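The Year I Gave In to the Letter Tray

My kitchen table used to eat paper. Permission slips, seed catalogs, a bill from May that I swear I'd never seen before (I had, twice). Then my friend Raluca Roman got tired of moving piles to set down her coffee and told me to buy a wire mesh tray already!
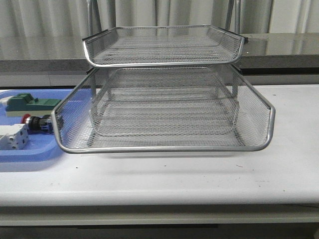
Silver mesh, chrome rims, white tabletop. Small parts go in the blue tray.

I love that you can see through the thing, so mail can't hide in it the way it did in my old Humlow drawer. 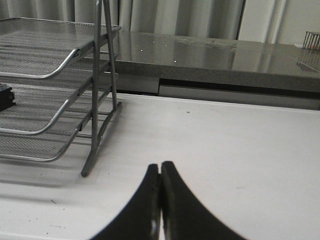
2 min read

Stacked shelves are great if you give each one a job. Mine go bills on top, school stuff next, and anything Raluca calls "your someday papers" down at the bottom. I empty that one every 20 days, or I mean to.

Keep the counter out of it, too. A gray speckled countertop looks so much nicer without envelopes all over it.

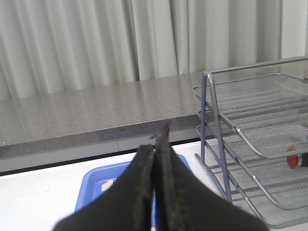
What to Toss First

Start with the manuals. I had 13, one for a toaster I gave away.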